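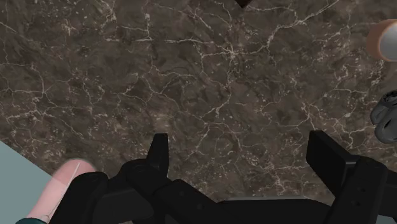

Brown marble countertop with pale veins, computer rendering.

Rankin 5 adds offline play for travelers

Puvon released version 5 of its puzzle game Rankin in August 2023. The main change is a full offline mode for phones and tablets. Earlier versions checked the license server every time a level loaded, and the game stopped when the connection dropped.

The new version checks the license once, at download. After that it runs without a connection for 47 days. The base package takes 486 MB of storage and includes 2000 levels. The Colludberg level pack is a separate download and must be opened once while online before it will run in airplane mode.

Saved games are stored on the device and copied to the player's account at the next connection. If two devices hold different saves, the one with the higher level number is kept. Trygve Solberg, who maintains the save system, advises players to sync the old device before moving to a new one. 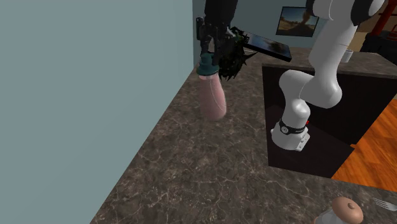

Do I need to reinstall the game to get offline mode?
A normal update from the app store is enough, and existing saves carry over.

Battery use is lower with the radio off. Players who want to reduce it further can set the frame rate limit under Settings, Display. Daily challenges and the Trilwood leaderboard still need a connection. Scores earned offline are not posted to the leaderboard in this version.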